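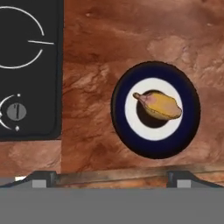 Soomro
Sim cell upkeep at Zellix, kitchen side. Mostly arms, sometimes coffee.

Spent most of Monday fixing one robot arm in one pretend kitchen, so you're all getting a thread about it.

The kitchen is called Brotcombe. One white arm, a black cooktop, a reddish-brown counter, a pot, and a yellow food item I've now watched get approached more times than I can stand. All simulated, and it still needs a maintenance log like any cell with bolts in it.

The complaint was that grasps were landing to the right. Not by much! But last week's overnight batch was 1,387 tries and only 1,265 came back clean, and the bad ones had a pattern.

First thing I do is open the fingers all the way and look down through the wrist camera. Both fingers should show up at the bottom of the view, with room between them to see the counter. If one is missing I stop right there and go fix the camera mount.

Camera mount was fine. I was a little disappointed, that's the easy one.

So next I zeroed every joint and checked the wrist against the setup file. Somebody (me, in June) had typed a new tool offset and saved it to the wrong profile. The arm had been reaching with the measurements for the old hand.
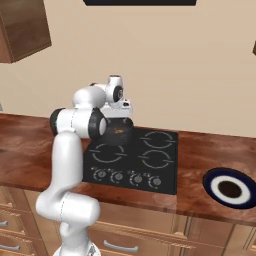 Anyway, after an offset change I always go back to the pot. It's a bigger target than the food and you can come down on it slowly. I run 40 slow approaches with the grip turned off and log where the hand stops each time. If the stops drift as the run goes on, something else is wrong and I go back to the joints.

No drift. Then grip on, low force, same 40.

Small tip if you run Plornness for your scenes: reload the whole thing after you edit contact settings. A plain reset keeps the old friction values and you'll lose an afternoon. I lost mine in the spring.

Also, please check your elbow clearance while you're in there. Ours swings pretty far over the cooktop, and the hand can look perfect while the elbow is brushing something behind it. I keep a second camera out to the side for that.

New batch is running now, 665 tries, food item only. The old profile is renamed DO NOT USE in capital letters. Will post the count when it's done, probably after dinner.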